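Right, the fixtures for the women's regional rugby comp are out and I have read them three times already. Thread, because I can't keep this to one post!

Big one first: it's 14 rounds this season. Last year we got ten and a final and it was over before the grounds had even gone soggy. First kick-off is in April, under lights at Tulora.

Tulora at home to Inus in round one, too. If you were there for the 41-all draw you'll know why I'm already sorting out a lift. I had no voice for two days after that.

Yetunde Tijani has been named captain at Inus and I couldn't be happier. She's played 107 games for the club, most of them at openside, and she still chases every kick like it's her first run in the seniors.

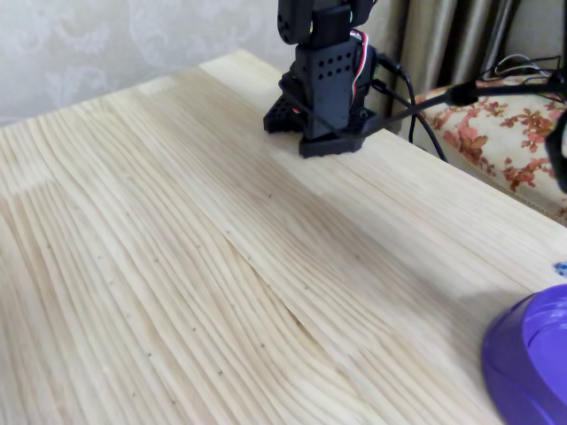
Also love that they've kept the bonus point for four tries. There was talk over summer of scrapping it and I reckon it would've killed those last ten minutes when a side is 20 down and still having a crack.

Brunora are the ones I can't pick. They've lost both starting props and their halfback, but 6 of the under-20s have come up and that group was a joy to watch last winter — offloads everywhere, no fear at all.

Only grumble: Brunora v Okoro is on at the same time as the Tulora return match, in rounds 8 and 9 there's a bye for half the comp, and the bus out to Okoro still finishes before full time. If anyone's driving from the north side, sing out, I'll chip in for petrol and bring the snacks.

Someone asked about streaming. Home games at Tulora and Inus will be on the club pages, one camera, commentary by whoever's keen. Okoro are still working on theirs.

My top two for now: Inus, then Okoro. Happy to be yelled at. What's everyone else got?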